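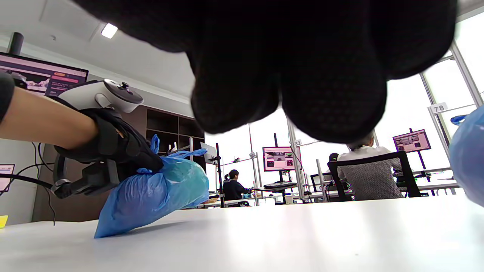 4.2 Opening, filling and closing the bag

A thin plastic carrier bag is such an ordinary thing that we were a little surprised, when we sat down to write this section, by how much there was to say about it. Most of the earlier writing we know on household packing treats the bag as a given: it is open, things go in, it is closed, and the interesting part is taken to be the order of the things. Our own sessions in March left us with a different feeling. The film is light enough to stick to itself and to follow the hand, and a good deal of what people do with it happens before a single item has been packed or after the last one has gone in. In Figure 1, for instance, the bag is wrapped over the left hand, with the film bunched in folds at the wrist and one loose tie-end sticking up, and its rounded tip is pressed against the white tabletop. A position like that has no name in the usual lists of packing steps (it is neither "open" nor "fill" nor "close"), and so in the coding scheme we gave it one of its own, "hand in bag," and were glad of it many times over.

The bags came from a single carton of 800 supplied by Gindham, all from the same production run, and all with the two looped handles that most readers will know from a market stall or a small grocery. We chose to stay with one kind of bag for the whole study. Lensa Tufa argued early on for including a heavier bag with cut-out handles, and we still think that would make a lovely comparison, but a stiff bag stands up by itself and a soft one does not, and we felt that mixing the two would have left us explaining differences in the film when we wanted to talk about hands.

Fourteen people took part, and we worked at one white table in a shared office on the Mabuza floor, with colleagues getting on with their own work in the same room. We had talked about using a quieter place. In the end we liked the everyday feel of it, and since none of our measures depended on silence we let the room be what it was — phones, footsteps, the occasional hello.

Coding followed the six-stage outline from our pilot, which we repeat briefly so that this section can be read without turning back. The stages are taking up the bag, parting the film, hand in bag, loading, gathering the handles, and tying. A stage began when both hands had visibly turned to it and ended when they turned to something else. Keerthana Poduval and Tamsin Mudgway coded separately and then met to talk over the places where they differed. Nearly all of those places were at the border between gathering and tying, and the reason, once we had looked at enough of them, was plain: many people begin to twist a handle while they are still drawing it up, so that the handle has already turned into a narrow strip before it meets its partner. We had first imagined gathering as something done to two flat bands of film, side by side. Very few of our participants kept the bands flat. They pulled, the film narrowed and curled, and what they then tied was closer to a cord.

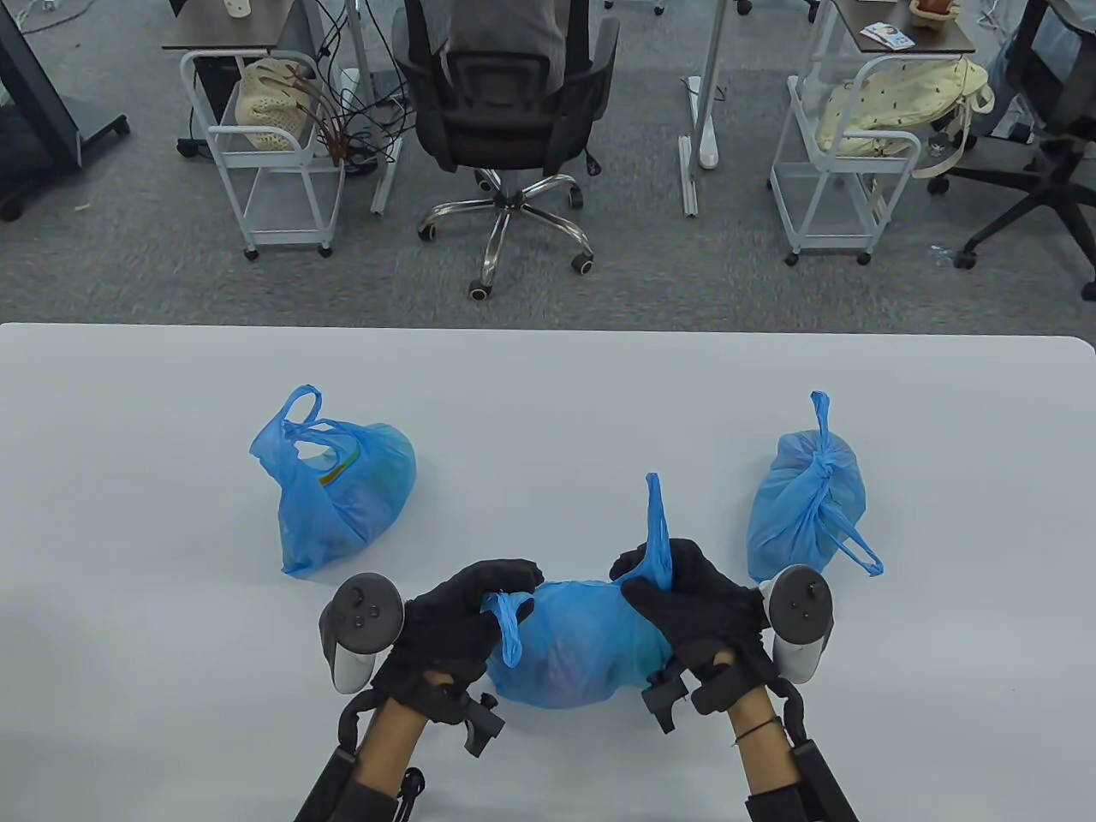

This matters for the knot. A flat band folds over its partner and grips across its whole width, and it tends to stay where it is put. A twisted one slides more readily and needs a firmer pull, but it is also much easier to pinch between thumb and finger and to push through a small gap. We saw people trade one for the other quite happily, sometimes within the same bag, and when we asked about it afterward they mostly looked at us kindly and said they had never thought about it. One participant told us she ties the handles "the way my grandmother did the bread," and then could not show us slowly. She had to do it at full speed or she lost her place.

The fullness of the bag plays into this too. When the contents are low, there is a long stretch of film left over and the handles can be brought together with plenty to spare. When the bag is rounded out, the handles have to be drawn upward and inward against the load, and whatever length remains is all there is to make the knot with. Our participants dealt with a short handle in several ways. Some pressed the contents down with the side of the hand. Some lifted the bag by both handles and let it settle before setting it back on the table. A few untied what they had begun and moved an item to another bag, which we coded as a return to loading (this is the only place in the outline where a stage may be visited twice, and Palesa Masilela was quite right to insist that we say so clearly).

We did not ask for any particular knot and we did not ask for a neat one. What came back was a wide family of closures, from a single overhand crossing to something closer to a ball. Figure 2 gives a fair idea of how different neighboring bags can look on the same table. The right-hand one is knotted tightly, with the knotted top standing up and a loose handle loop trailing off toward the table surface, while on the left a full bag has its handles looping up loosely and a bit of yellow-green showing through the plastic near the opening. In the middle bag, one handle is pinched and the other is drawn up into a thin twisted strip. Under our outline the left-hand bag would be coded as not yet tied, and the middle one as gathering, though Tamsin would like it noted that she could be talked into tying.

A word about the trailing loop, as it came up again and again in our discussions. We had begun by treating leftover film as a fault, a sign that the knot had been made off center. After six weeks with the recordings we changed our minds. A loop left free gives the next person something to lift the bag by, and a loop pulled all the way through makes a smaller, harder knot that usually has to be torn. Several participants seemed to leave one on purpose, and two said so. We have therefore kept "free loop" as a plain descriptive label in the Atusero tables, with no judgment attached to it, and we would gently encourage others who use the tables to do the same.

What we cannot offer is a good account of unknotting. Opening a tied bag is a whole small craft, with its own picking and loosening and giving up, and we recorded too little of it to say anything useful. Section 4.3 turns to the order in which items were loaded.

Marthinus Potgieter, Palesa Masilela, Tamsin Mudgway, Lensa Tufa, Keerthana Poduval
30/04/2024

Home Papers Sections Figures Tables Contact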